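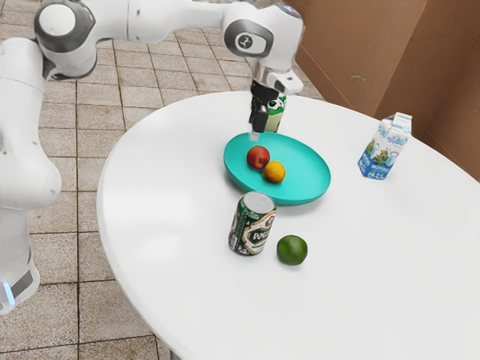

The round white table

I have a bit of a bee in my bonnet about fruit bowls at the moment. Well, about people not eating out of them. Everyone I know has one, and everyone buys snacks in little packets and lets the bowl go off!

When I was small my gran kept hers on the sideboard and you had to ask first (up to two pieces a day, and never before tea). I think that's why we wanted it so much. Now it just sits there looking worthy next to the post. 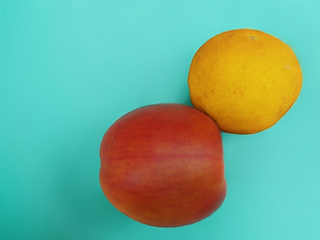
Nectarine and orange

So since May I've stopped doing the big shop for fruit. I buy four bits at a time, things I really fancy, and when they're gone I go out again. It's more walking, and yes, it probably costs a little more, but I'm not scraping brown pears into the bin any more -- and I'm eating the oranges, which I never used to bother peeling.

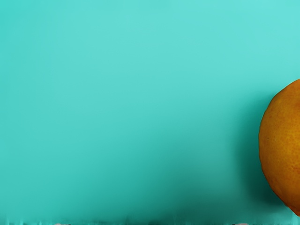
Sadao Kamata wrote to tell me I'm wrong and that a full bowl is a kindness to visitors. Maybe! My visitors go straight for the biscuits.

Comments

Auður Egilsson: Three of us here and the satsumas never last the night. Hide the crisps.

Pip: Small shops all the way, love this x

Recent posts
Why I gave up on meal plans
In praise of cold toast

Home | About | Older posts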